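Laboratório de Manipulação Robótica
Notas da aula prática 5: comparação de dedos para garra manual instrumentada
Docente responsável: Trinidad Segura
Revisão do enunciado: Olaia Sepúlveda

1. Objetivo

Comparar o comportamento de dois conjuntos de dedos montados na mesma garra manual, com câmara solidária ao corpo da ferramenta, na preensão de uma garrafa de plástico transparente. Os dois conjuntos são designados nestas notas por Irkard (almofada macia nervurada, base branca aparafusada) e Benítez (dedo rígido de faces paralelas, revestimento fino de borracha). O controlador de registo é o Puvent, comum a todas as bancadas.

A aula não trata do planeamento de trajetórias nem do treino de políticas. Trata apenas do contacto, da abertura útil e da qualidade da imagem durante a aproximação. Quem precisar de rever o modelo de contacto com atrito deve ler o capítulo 3 da sebenta antes da sessão.

2. Revisão breve

2.1 Dedo rígido

O contacto de uma face plana com um cilindro faz-se, no caso ideal, segundo uma linha. A área real depende da deformação do revestimento e da parede do objeto. Numa garrafa de parede fina, a deformação do objeto domina: a parede cede antes de a borracha comprimir de forma apreciável. Consequência prática: a abertura medida no fecho não corresponde ao diâmetro nominal da garrafa e não deve ser usada para o estimar.

2.2 Almofada nervurada

As nervuras fletem em torno do objeto e distribuem a força por uma zona maior. A rigidez na direção normal é baixa no início do curso e cresce quando as nervuras encostam umas às outras. A curva força-deslocamento tem, por isso, dois troços distintos, e o ponto de transição é um dos valores pedidos no relatório.

A rigidez tangencial é menos favorável. Com o objeto suspenso, a almofada permite uma pequena rotação em torno do eixo que une os dois pontos de contacto. Em objetos altos agarrados muito abaixo do centro de massa, esta rotação pode ser suficiente para inclinar o objeto durante o transporte.

2.3 Câmara grande-angular

A objetiva usada tem forte distorção nas margens. As retas da sala aparecem curvas e as distâncias laterais não podem ser lidas diretamente em píxeis. A calibração intrínseca é fornecida com o Puvent e não deve ser refeita durante a aula. As medições sobre a imagem só são aceites depois de retificação.

3. Preparação da bancada

3.1 Colocar a garrafa na vertical sobre a base redonda vermelha. A base serve de referência de posição entre ensaios.

3.2 Manter os restantes objetos onde estão. A comparação faz-se com fundo povoado, e deslocar a caneca ou o organizador entre séries invalida a série seguinte.

3.3 Verificar o aperto dos parafusos da placa de cada dedo. Uma placa com folga introduz um erro sistemático na abertura que o codificador não deteta.

3.4 Ligar o Puvent, aguardar a indicação de pronto e iniciar uma sessão nova para cada conjunto de dedos. Não misturar conjuntos na mesma sessão.

3.5 Com a garra aberta, fechar lentamente sem objeto até ao contacto das almofadas e registar o zero. Repetir o zero depois de cada troca de dedos.

4. Procedimento

4.1 Aproximação. Abrir a garra e avançar na horizontal até que os dois dedos ladeiem a garrafa. Antes de fechar, deve existir folga visível entre cada almofada e a parede. Se um dos lados tocar primeiro, a garrafa desliza sobre a base e o ensaio é anulado. Manter esta posição durante dois segundos, para que o registo contenha um troço estacionário antes do fecho.

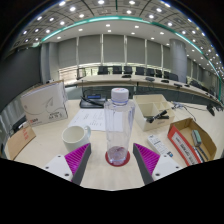 4.2 Fecho. Fechar a garra a velocidade constante até ao primeiro contacto bilateral e continuar até ao nível de força fixado para a série. Os níveis são três: baixo, médio e alto, definidos no ficheiro de configuração. Não compensar com o pulso. Se a garrafa rodar durante o fecho, anotar o sentido da rotação na folha de bancada.

4.3 Elevação. Subir a ferramenta na vertical, parar, contar cinco segundos e descer. A tampa não deve ser usada como ponto de apoio em nenhuma fase.

4.4 Libertação. Abrir até à posição inicial antes de recuar. O recuo com a garra parcialmente aberta arrasta a almofada pela parede e desgasta as nervuras.

4.5 Repetição. Executar nove ensaios por nível de força e por conjunto de dedos. Os ensaios anulados repetem-se no fim da série, nunca no meio.

5. Observações sobre a imagem

O plástico transparente é um caso difícil para a segmentação. O contorno lateral da garrafa tem pouco contraste e o fundo aparece distorcido através dela: a margem de uma folha de papel vista pelo corpo da garrafa pode ser classificada como aresta do objeto. A tampa e o anel azul do gargalo são, em contrapartida, referências estáveis e devem ser usados para estimar a posição do eixo.

A cor da superfície de apoio reflete-se no fundo da garrafa. Um detetor baseado em cor tende a unir a base vermelha e a zona inferior do plástico numa única região. O limiar fornecido não resolve este caso. O grupo deve indicar no relatório que correção aplicou e com que efeito.

A cor magenta das almofadas separa-se bem do tampo e das placas brancas dos dedos. Esta separação permite estimar a flexão das nervuras a partir da imagem, desde que a própria garrafa não oculte a zona de interesse. 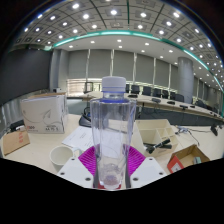 Figura 2. Garrafa entre os dois dedos, com contacto lateral junto à base.

Na configuração da figura 2, o contacto situa-se na parte baixa da garrafa. É a situação descrita em 2.2 e a mais exigente quanto à inclinação. Cada grupo deve repetir a série de força média com o contacto a meia altura e comparar os dois resultados.

6. Dados de referência

O ficheiro de referência distribuído com o enunciado contém 3441 amostras de força e abertura, obtidas com o conjunto Irkard. O ficheiro equivalente para o conjunto Benítez é mais curto, com 1338 amostras, e não inclui a fase de libertação. A comparação entre os dois deve limitar-se às fases comuns.

Os ficheiros seguem o formato Jindesness: uma linha por amostra, campos separados por ponto e vírgula, ponto decimal. A ordem dos campos é a seguinte:

tempo (s)
abertura (mm)
força normal (N)
índice do fotograma
marca de fase

A marca de fase é atribuída manualmente. Nas transições há um erro de um ou dois fotogramas, que não é relevante para as médias, mas é relevante para o cálculo da velocidade de fecho. Para esta grandeza, usar apenas o troço central da fase.

7. Tratamento dos resultados

7.1 Traçar a força normal em função da abertura, com uma curva por ensaio e um gráfico por conjunto de dedos. Usar a mesma escala nos dois gráficos.

7.2 Identificar, para o conjunto Irkard, o ponto de transição entre os dois troços. Indicar o critério usado. Um ajuste por duas retas é suficiente.

7.3 Calcular a dispersão da abertura final para cada nível de força. Apresentar mediana e intervalo interquartil. Com nove ensaios por série, o desvio-padrão isolado não é aceite.

7.4 Estimar a inclinação do eixo da garrafa na fase de elevação, a partir de imagens retificadas. Indicar o número de fotogramas rejeitados e o motivo.

7.5 Classificar cada ensaio como válido, deslizamento ou perda. Deslizamento é qualquer deslocamento relativo mensurável entre almofada e parede sem queda do objeto.

8. Questões frequentes de bancada

Deriva do zero. Se o zero final diferir do inicial em mais de 0,3 mm, a série é descartada. A causa habitual é o aperto dos parafusos (ver 3.3).

Perda de fotogramas. O Puvent assinala a perda no registo, mas não interrompe a aquisição. Verificar o contador antes de desmontar a bancada.

Almofada torcida. Uma nervura dobrada para fora altera a rigidez inicial. Abrir a garra, repor a nervura à mão e repetir o zero.

9. Entrega

Relatório por grupo, máximo de cinco páginas, com gráficos incluídos. Os ficheiros de registo entregam-se em separado, com os nomes originais. Entrega até sexta-feira às 18h00, na área da disciplina. As folhas de bancada em papel são entregues a Olaia Sepúlveda no fim da própria sessão, assinadas por todos os elementos do grupo.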